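Lillum Table-Setting Software, Progress Report for July
Prepared for Magaña by Gisela Painemal, Zolside

Work this period covered the recording tools, hand pose estimation, the segmentation step and the first version of the planner. Three of the four are on schedule. The planner is behind, and the revised plan is at the end of this report.

1. Recording tools

The recorder now writes one file per episode with the head view, both gripper views and the gripper opening values on a single clock. In the last version each stream had its own file and its own start time, and Haoran Du was spending a good part of each morning lining them up by hand. That work is gone. The new recorder also refuses to start if any stream is missing, which cost us a few restarts in the first days but has saved bad episodes since.

We have 895 episodes stored in the new format. Older episodes can be converted, but the clock correction on them is not good enough for training the contact model, so we have left them out of the count.

The task remains the place setting agreed with Magaña: a plate on a striped placemat, a fork and a knife, with a green tray on the near side of the table. Recording is done with two hand-held grippers, one in each hand.
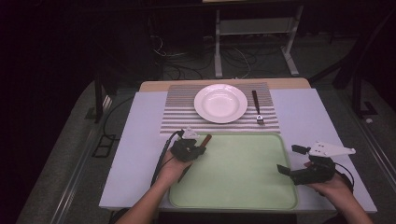 Figure 1. Head view during a place-setting recording, left gripper closed on a utensil, right gripper open.

2. Pose estimation

Qusai Ghanem rewrote the pose tracker so that it estimates both hands together. The old tracker treated them separately and would sometimes swap left and right when the hands crossed. We have not seen a swap in the test set with the new one. Drift over a full episode is now within 10 mm, which meets the target in the work plan.

Fast wrist turns are still a problem. The tracker loses the pose for up to 5 frames and then recovers with a small jump. We fill these gaps by interpolation and mark them in the file, so anyone training on the data can drop them. A better motion model is being tested but is not ready to merge.

3. Perception

The segmentation model was retrained by Zeyu Yuan on the gripper views. Plates and trays are handled well. Thin objects are weaker, mainly when a knife or fork is seen at a low angle or only part of it is in view. The model also tended to join the tray rim to the placemat where the tray lies over it. We relabeled the worst cases and that error is now uncommon.

A second issue came from glare. Highlights on glazed dishes were being picked up as separate objects. Changing the brightness range used in training fixed most of this without any change to the model itself.

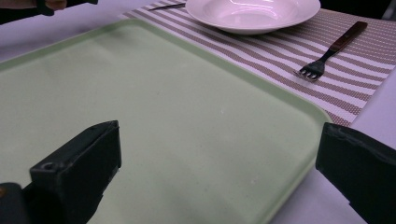 Figure 2. Gripper view over the tray, with the fork and bowl on the placemat beyond. Part of the tray passes over the placemat corner.

4. Planner

The planner takes the segmented objects and a target layout and produces an ordered list of pick and place steps for two arms. It runs in simulation through Flodance, our in-house scheduler. One-arm plans are stable. Two-arm plans sometimes stall when both arms want the same space over the tray, and each waits for the other to clear.

Evaristo Leone has a fix that assigns priority by which arm is already holding something. It removes the stall in simple layouts. With four or more objects it can still happen, and planning time goes up to a level we would not accept on hardware. We expect to replace the current search with one that plans both arms over a short window.

This is the item that is behind. We planned to start hardware trials of the planner this period and did not.

5. Changes to the plan

Hardware trials move to the next period. To make room, we propose to drop the web viewer for episodes and keep the command-line one, which the team already uses daily. No change to the budget is requested.

6. Next period

Merge the new motion model if it passes on the held-out episodes.
Label another 40 episodes with low-angle views of cutlery.
Finish the two-arm planner and run it on the plate and fork layout first.
Send Magaña the file format notes and a sample set for review.

We need one decision from Magaña before the next period starts: whether the sample set should include the raw gripper video or only the processed files. The raw video makes the package much larger, and Haoran needs to know before he sets up the transfer.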